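Our packing room gets two robot arms - what happens with the people?

Fiorella Rinaldi
Jul 11, 2022

Hello all. I work in a small firm which prepares mixed household baskets for shops. We are packing by hand, every basket has different small things inside. In March the management told us that they will buy two arms from Kornisell, and that "no job is in danger". Now they ask who wants to be trained to teach the arms. I am packing for many years and I know nothing about programming. Should I put my name on the list? And what happens with those who do not?

Settimio Messina

Put your name. In my old place the ones who waited got the night shift.

Mio Sasaki

I went through the same change at Orlandini, so I can tell you how it was for me. Please take it as one experience only.

First, you do not need programming. For the training you hold the gripper in your hands and do your normal work with it, and the system records the movement. It was more tiring for the wrists than I expected, so ask for breaks from the beginning. I made 748 recordings before my group lead was satisfied, and many of them were only picking up and putting down.

Second, the work becomes different. Before, we talked while packing. With the gripper I had to concentrate and the room became quiet. The pay stayed the same for me until I asked for the trainer grade, so I advise you to ask before you sign.

Third, the soft and odd things remain with people for a long time. Boxes with straight sides were learned quickly. Remote controls, tissue packs and rolls of tape in one basket were difficult.
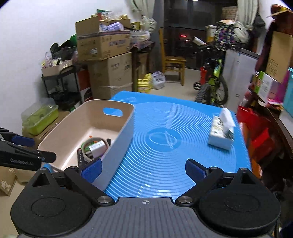
Tape, a remote control and a small box in the basket, tissues on the blue mat.

About the colleagues who did not sign: two of them moved to checking of returns. They were not unhappy, but they were not asked either. I would ask your management to write down which places are kept, and for how long.

Ubaldo Marchetti

I agree with Mio about the wrists. Also ask who owns the recordings if you leave the firm. We forgot this point and it was never made clear.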